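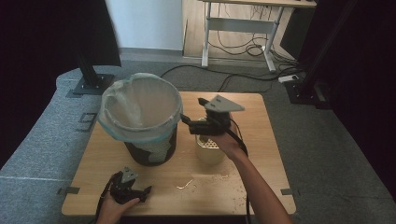
A lined waste bin on the square table.

Search this site Enter keyword Go

A morning at the Czerwiński refinery, Sakness

November 26, 2024 | Posted by Skustero

I've been buying small bits of silver and the odd gold coin for years now and had never once been inside a refinery, so when Czerwiński announced an open day at their Sakness works I put my name down within the hour. There were 22 of us in the end, mostly coin people by the look of it, plus a couple who told me they'd only come because they live up the road and wanted to know what the chimney was for.

Getting there is a bit of a faff. The bus drops you at the wrong end of the industrial estate and the sign for the visitors' gate points at a hedge. Then there's the security, which took ages (belts off, watches off, wedding rings written down on a form so they can be checked on the way out). I'd worn boots with metal eyelets like a fool and had to go through twice!

The first stop was the buying counter, where scrap comes in. Broken chains, single earrings, dental gold, all of it weighed and tested before anyone talks money. Our guide put a mixed lot on the scale and asked us to guess. It came to 112 grams and I was miles out, I'd said double. They pay on the afternoon price in dollars, converted to sterling at whatever rate they can get at the time, and she said a lot of sellers don't realise the currency can eat a good day in gold. I've been caught by that myself. Back in April I sat there feeling very pleased with the dollar price and then looked at what I'd get in pounds.

After that, the melt room, through glass. It's loud and it's quick. The pour itself took less time than it takes me to fill a kettle, and then the mould just sat there glowing while we all pressed our noses up. We were allowed to hold a finished bar afterwards, a 500 gram one with the number 3446 stamped on it, and it's such a small thing for the weight. The chap next to me nearly dropped it on his foot.

The last part was a talk from Skastine, the dealing firm that sells on a good deal of what Czerwiński makes. I'd expected a sales pitch and there was some of that, but most of it was about premiums, and why a small bar costs so much more per gram than a big one. They were asked straight out where gold goes next and wouldn't give a number. Interest rates, the dollar, what the central banks are up to, the usual. Somebody wanted to argue about silver and we ran over by a good while.

Tea and biscuits were decent. The shop was a let-down, I'd hoped for an open-day price on the smaller bars and there wasn't one, so I came away with a leaflet and a pen.

If they run it again, book early and eat first, the tour is long and there's no food until the talk. Wear slip-on shoes. And ask to see the assay lab, which we only got to peer into from the corridor. I've emailed to ask whether it'll be on the next tour and will add their answer under this post when it comes.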